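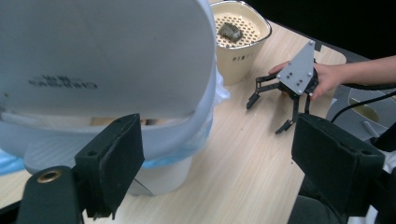
Denitz Manipulation Study: Frequently Asked Questions for Contributors

The following answers apply to contributors recording tabletop tasks with the hand-held grippers at the Flurkbridge site. Questions not covered here should be sent to the study coordinator, Melina Nikolaidis.

What is being collected?

Contributors carry out short household tasks while holding one gripper in each hand. Each completed task is stored as one example. The examples are used to train a model that will later control a two-armed robot. The current set, known as Tzanetos, contains 879 examples, of which 741 have passed review.

Do I need experience with robots?

No. Contributors complete a practice period before their recordings are counted. Iason Michailidis supervises practice and will let you know when you may move on.

Which tasks are in the current set?

The March schedule covers clearing and sorting small items on a table. Objects include disposable cups, food containers, trays, bowls and lined trash bins. A task card at each station gives the goal. It does not say which hand to use or in what order to pick things up, and contributors should decide this for themselves.

May I touch the objects with my fingers?

Between examples, yes. During an example, objects are to be moved with the grippers only. If you touch something by hand while recording, finish the motion, press the stop pedal and mark the example as "assisted."

How should I hold the grippers?

Keep the gray bracket on top and leave it uncovered. Cables should run back along the forearm or away to the side. A gripper that is not needed for part of a task may rest near the front of the table, but please keep hold of it.

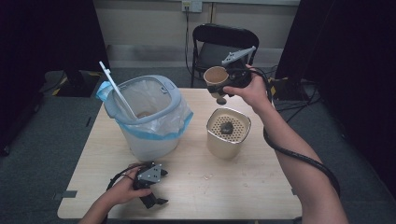
How fast should I work?

At the pace you would use at home if you were not in a hurry. Very slow, careful motion is of limited use to the model, and rushed motion tends to be rejected at review. Most examples last well under a minute.

What happens if I drop something?

Continue if the object is within reach. Examples in which a contributor drops an item and picks it up again are kept and labeled "recovery." If the object falls to the floor, stop recording, return it to the table and begin again.

Does the table have to be cleaned between examples?

Crumbs and small marks may stay. Liquids must be wiped up before the next example. Objects should be put back in new positions each time, as repeated layouts are removed during review.

Who reviews the recordings?

Juraj Rusnák and Fotis Stergiou review all examples using the Joltum viewer. Every example is watched by both. When they disagree, the example is set aside for Periklis Papadakis, whose decision is final.

Will I appear in the recordings?

Your hands and forearms will be visible. Sound is not kept. Please remove rings, watches and name badges before you begin.

Can I withdraw an example?

Yes. Write to the coordinator within 10 days of your session and give the station and the time of day. Examples already included in a training run cannot be removed from that run, but they will be left out of later ones.

How long is a session?

A session lasts 2 hours, including breaks. Contributors may stop at any time without giving a reason.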